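Visit report: the Plastetti workshop and the Pelkonen keyboard cases

Tuesday, February 20, 2018

We had been asking Plastetti for a visit since October, when they took over the tooling for the replacement cases from Prirneo. Last week they found a free afternoon for us, and we went over to see how far along the project is. What follows is mostly from notes, checked afterwards with Baldur Holst, who runs the retro side of the company and showed us the building.

For those who haven't followed it: the Pelkonen was a home computer with a built-in keyboard, sold in small numbers and mainly to schools. The main boards have aged well. The cases have not. Most of them have yellowed, the rear screw posts crack as soon as you open the machine, and the hinge tab over the expansion port is missing on nearly every unit that comes up for sale. The new case is meant to take an original board or the Caltel replacement board, with the same screw positions for both.

Plastetti occupies the ground floor of a former printing shop. The front part is an office and packing area, and the injection machines are in the back. There are 2 of them. The smaller one makes key caps and feet and was running when we arrived. The larger one does the case halves and was stopped for a tool change, so we did not see a case come out of it. Holst apologized for that and gave us a top half from the previous test run to handle instead.

The test part is good. The texture is finer than the original, and if you put the two side by side you will notice it, mainly on the slope above the function keys. The color is close to an unyellowed machine. Holst had one original that spent its life in a closed cabinet and they matched against the inside of that one. The ventilation slots are clean, with no flash between them. The badge recess is there but empty, and the badge itself will be sold separately.

Fit is where most of the work has gone. The first samples, made while the tool was still at Prirneo, had a bow along the front edge, and the keyboard sat too high on the left side. Holst put it down to cooling. They have changed the channels in the tool and added a rib under the space bar, and the part we held lay flat on the table. We tried it with a bottom half and an original board we had brought along. The board went in without force and all 4 rear screws caught the thread. The joystick ports line up. The power switch is a little tight in its opening and we had to push it twice. Holst wrote that down.

The Caltel board was not available to try, which is a pity. We were shown a drawing with its connectors overlaid on the case, and on paper everything is in the right place. The video output comes out where the old RF modulator used to be, behind a small snap-in plate. Owners of an original board get a different plate with a round hole. Both plates will be in the box.

We asked about the key caps too. The legends are printed and then coated. Double-shot caps were considered and dropped because of the cost of the second tool. The graphics symbols on the front faces are included, for the English layout at first. Nordic layouts depend on demand, and there is no decision yet. The stems fit the original switches only, so anyone planning a modern mechanical keyboard in this case will need adapters. Holst did not want to promise those.

Numbers: the preorder list stood at 551 when we were there. The first batch will be 100 cases, all in the standard beige, sent out in the order people signed up. After that the tool will be inspected before they continue. A transparent version has been requested many times and will be looked at after the beige orders are filled. We were not given a price. It depends on the packaging, which has been a problem: the cardboard inserts they tested let the corners touch the outer box, and a few test shipments came back chipped.

There is also a small line of extras, to be ordered from the same page as the case.
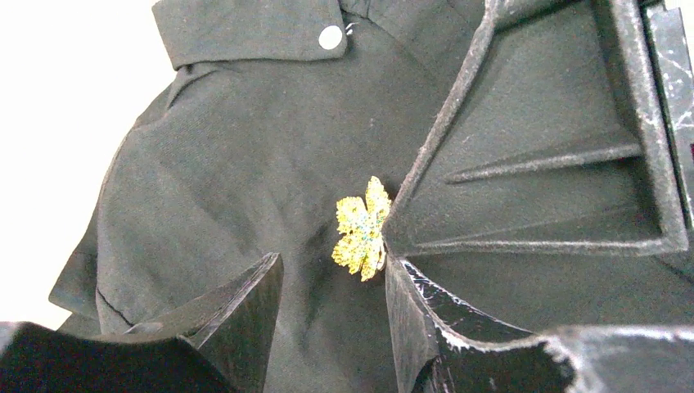 Rosin66 writes that the extras can wait and that the question for him is the screw posts. He has repaired several of the old ones with brass inserts and epoxy and wants to know whether the new posts are any thicker, or whether we will all be doing the same repair again in a few years.

We put that to Holst by email. The posts have the same outer diameter, as they have to clear the board, but the wall is thicker at the base and there are now gussets on the two rear ones. He recommends the screws supplied with the case over the old ones, which have a coarser thread and put more strain on the plastic. Brass inserts would fit after drilling, though he hasn't tried it himself.

Some other things from the notes that did not fit anywhere else:

The bottom half has molded marks for drilling a reset switch. They are on the inside only and can be ignored.

Rubber feet are included and are pressed in from outside. No glue.

The tape deck cover will not be made. Holst says the shape needs a slider in the tool and too few people asked for it.

The original metal shield fits, but only if you bend the left tab slightly. With the Caltel board the shield has to be left out.

If you are on the list and have moved since signing up, write to Plastetti with the new address before the first batch is packed. They would like to avoid parcels going back and forth. The list remains open, and no payment is taken until your case is ready to ship.

We have asked for a complete set to review, with the Caltel board installed, and will write it up when it gets here. Measurements of the test part are in the forum thread, along with the drawing of the two rear plates.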